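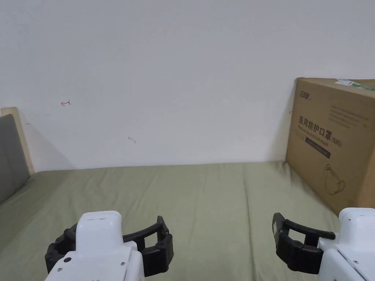 Notes for the bedroom talk: start with the bed

Home | Talks | Moving House | Linen | Contact

Welcome everyone in, wait for the kettle people to sit down, and thank Snežana Nikolovski for lending us the hall again. Then straight into it.

Ask who has a big cardboard box leaning on the wall on top of the bed at home right now. Hands will go up (mine would too!). We put things on the bed when we're moving because it's the one large soft surface in the room, and then it's ten at night and we want to lie down. Point out the wrinkles in the green sheet near the bottom of the box. A bit of bunching is no drama, but smooth it before you tuck anything in.

Talk about colour here. I do love an olive sheet against a white wall, and the cream and gray of the headboard sit so kindly beside it. Mention my own first flat, where everything was beige and I thought I was terribly grown up.

Walls next. There's a little red arrow in pen on this one, pointing left, and a small scuff further along. Tell the story of Mum marking where the pictures should go and then hanging them all somewhere else. Try a damp cloth and go gently; pen can be stubborn, so keep a dab of leftover paint in a jar.

Pause for questions. If it's quiet, tell them about my 18 boxes and the 7 I still haven't opened.

Last bit: strip the bed, air the mattress, make it up fresh, and do it before the kitchen. You'll be so glad of it by bedtime. Hand over to Visitación for the folding demonstration and remind people the fitted sheets come round after tea.

Related talks
Folding a fitted sheet with a friend
What to keep in the first-night bag
Small marks on painted walls

Contact Visitación Barroso | © 2020 Rivas Home Talks | Back to top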